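Hello all,

Second report from the Dratley bench, covering everything up to the end of June. I've kept it in the same order as last time so you can lay the two side by side, and the money is in the separate sheet that Windcombe's office likes. If you only have five minutes, read the bit on turn-taking and the bit on what went wrong.

A quick reminder of what you're paying for. We want two robot arms to tidy and serve small things on a table together, learning from people who drive the arms by hand, and we want to know how little driving they can get away with. Last time I reported that our model (we call it Thomas, and I'm afraid the name has stuck) was decent with one arm and pretty hopeless with two. Both arms would set off for the plate at the same moment, or both would sit back and let the other go first. It was like watching two very polite people at a door.

So this period has been almost entirely about that one problem. The task is the same small one we agreed on: some toy food, a yellow plate, one arm working from the left and one from the right.

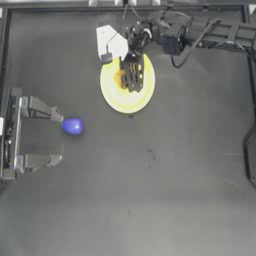

## What we recorded

We set out to record 600 two-arm demonstrations and finished with 636, so I'm happy with that. Jirayu Onsri drove most of them and I did the rest, mostly in the mornings before the building warmed up. I'm slower than Jirayu and you can tell from the recordings, which has its uses. A model that has only ever seen one brisk driver gets confused the first time anything takes longer than usual!

Every demonstration then got watched back by whichever of us hadn't driven it. We marked down three kinds of trouble:

- both arms moving towards the same thing at once
- an arm stopping in mid-air for no reason we could name
- a piece pushed about the table before being picked up

That left us setting aside 217 recordings. I know it sounds like a lot, and I did wince. But we kept them, properly labelled, and they turned out to earn their keep (more on that further down). Of the 419 clean ones, 400 went into training and the others were held back so we could check that the model wasn't simply memorising.

Each recording has the overhead view, the two wrist views and the joint positions of both arms. Storage is fine, we're nowhere near the limit on the drive you bought us.

## Turn-taking, which is the main result

The idea came out of a long phone call with Chandrasekhar Varma, who has been kindly reading our drafts from Dromham. In our first version a single model looked at everything and moved both arms at once. Chandrasekhar's question was whether the model had any way of knowing whose turn it was. It hadn't. We'd assumed it would work that out from the pictures.

So we added a very small extra part, which we call the turn signal. At every step it gives one of three answers: left goes, right goes, or both may go. The arm movements are then worked out with that answer in hand. It's trained from the same demonstrations, using labels we added while watching them back. Adding the labels took Jirayu and me most of a fortnight and I wouldn't call it fun, though it was far cheaper than recording more.

With the turn signal switched off, the arms managed the full task four times in ten. With it switched on, same training recordings and same table, they managed it seven times in ten. Most of what was left were ordinary fumbles with one arm. The stand-offs, where both arms hang back, have nearly gone.

We also tried a cruder version where the left arm always went first. It beat having no signal at all, but it was slow, and it got stuck whenever the left arm dropped something.
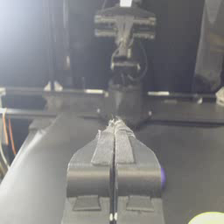 **Does the turn signal need an extra sensor or a faster computer?**

It needs neither. The signal is worked out from the camera views and joint positions we already collect, and it runs on the computer that came with the original grant.

## How it copes with things being moved

We wanted to know whether the signal had learned something about the table or was just going by the clock. The way to find out is to be a nuisance, so we were. We started attempts with the pieces in spots that hardly appear in the training set, we shifted the plate between attempts, and we swapped which side the blue piece started on.

Shifting the plate barely mattered. Swapping sides hurt a bit, and the cause was easy to find in the recordings: we'd both got into the habit of taking the blue piece with the left arm, so there was very little right-arm practice with it. I should have spotted that in the first week. Jirayu has now drawn up a rota of starting positions, taped to the wall by the desk, and we follow it.

The clock question came out well. When we held one arm still for a few seconds on purpose, the signal stayed put and waited for it in most attempts. A model going by the clock would have carried on regardless.
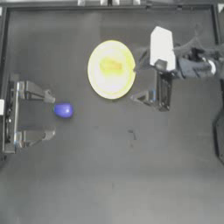
Deciding when "both may go" is right has been the trickiest part of the labelling. Jirayu and I disagreed about it constantly at first. I wanted to give that label only when the arms were well apart, Jirayu wanted it whenever they were after different things. We settled on Jirayu's rule, and the view from over the table is a good way to explain it. The blue piece is by the open fingers on the left, the yellow plate is further up with a bit of food in the middle, and the right gripper has its business up there by the rim. Two separate jobs, with clear table to work in, so we'd label that sort of layout "both may go". If the left arm then had to bring its piece over to the plate, the label would change as soon as it set off in that direction. After we wrote the rule down, we relabelled a batch separately and agreed on nearly all of it.

## The rejects

Back to those 217 recordings. The usual thing is to bin them. Chandrasekhar suggested training the turn signal (and only the turn signal) on them as well, marked as what we didn't want. The arm movements never see them.

It helped, mostly in crowded layouts where both arms want to be at the plate. I don't want to oversell this. We've run that comparison on 11 layouts so far and the gain was clear on the crowded ones and invisible on the rest. I'd like to repeat it with fresh starting positions before anybody quotes it. Still, if it holds up it's a nice finding for other small groups, as everyone has a pile of duff recordings somewhere.

## What went wrong

A few things, in no great order.

We lost nine days to a fault in the timing of the recordings. One wrist view was being stored slightly behind the others, so the model was learning from pictures that didn't match the arm positions. Nothing looked odd when you played a single view back. I found it by playing two side by side, at a point when I'd more or less decided the whole approach was rubbish. It's fixed, and there's now a check that runs after every session.

Very small pieces are still hard. The approach is usually fine, then the fingers close a touch early or a touch to one side. The wrist view ought to be the one that settles it, and I think we're giving the overhead view too much say in those last few centimetres. We've begun trying a version that leans on the wrist view once the arm is low. Too soon for numbers. 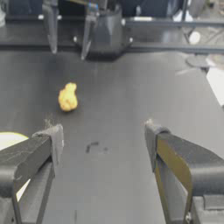

*Wrist view, yellow piece ahead of the open fingers and the second gripper over the far side of the table.*

And I underestimated the watching back. My plan allowed one afternoon a week for it and it wanted nearer three. I've changed the plan for the next period to match, which means fewer new recordings than I promised in the application. I think that's the right trade – the labels have done more for us this year than extra driving would have – but it's your money, so do shout if you disagree.

## Next period

The main jobs, as I see them:

1. Repeat the rejects comparison with new starting positions.
2. Finish the wrist-view version and test it on the small pieces.
3. Record more right-arm work with the blue piece, following the rota.
4. Send the labelling rules to Dromham, where Chandrasekhar's group will try them on their own bench without any coaching from us.

The fourth is the one I'm most curious about. If their labels match ours then the rules are clear enough to publish. If they don't, I'd much prefer to hear it from a friend.

I'd also like to move one small sum, the leftover travel money, across to storage and spare finger padding. The figures are in the sheet, second tab. Could somebody at Windcombe let me know by email if that's all right? I won't order anything until I've heard.

The training files and the held-back recordings are in the shared folder, along with the labelling rules as they stand. Jirayu is the person to ask about the folder and I'm the person to ask about everything else. Come and see it running if you're near Dratley – mornings are best, and there's a kettle.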